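6/12/23 – bowl and block, wood-grain table

Stodlow stuff out again today. I finally put the red apple and the mint-green block on the same table, which I've been meaning to do since April, when Kanokwan Yimyam sent the box over with a note that just said "these don't match, enjoy." She's right, they don't. The red is so loud that everything near it goes pale, and the green looks more like toothpaste every time I see it. I like it though!

Bowl first. I went back and forth between this one and the bigger Stillis bowl for the display set, and the fat rounded rim won me over (the Stillis has a thin lip and shows every fingerprint).

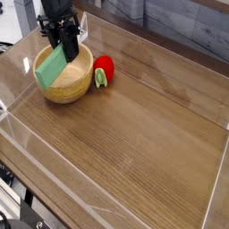 The other thing I keep fussing over is the table finish. It's a nice medium brown and the grain is pretty, but it's shiny, and under the overhead lights you get glare right across the middle. I wrote the same complaint on page 463 of the old binder, so clearly I never did anything about it. Sunport sells a matte wax that might knock it back. Try it on an offcut first – I don't want to refinish the whole top.

Bag note for whoever packs up: the clear plastic bags go back in drawer 200, please, we always run short. 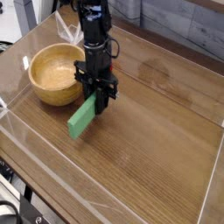 Green block, round bowl, plastic bag behind.

About that block. It's longer than I'd like for this bowl, and I think a shorter piece would sit better in the set. Srithong has small ones in the catalog, item 649, and the green looks close on paper. Ordering one to compare.

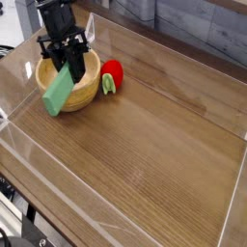

Layout

Apple close to the bowl, on the right, little pale green arch tucked up against it. I tried to talk myself into spreading things out more and couldn't – the cluster up in the corner feels friendlier, and it leaves a big stretch of wood to work on.
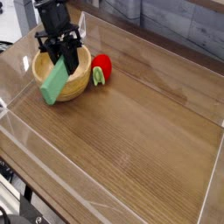
I'd still like one more color in there, maybe a yellow, something soft and dull so it doesn't fight with the red. Kanokwan says leave it alone. We'll see who wins.

To do: wax sample, order the 649, ask Kanokwan if she has any yellow felt left.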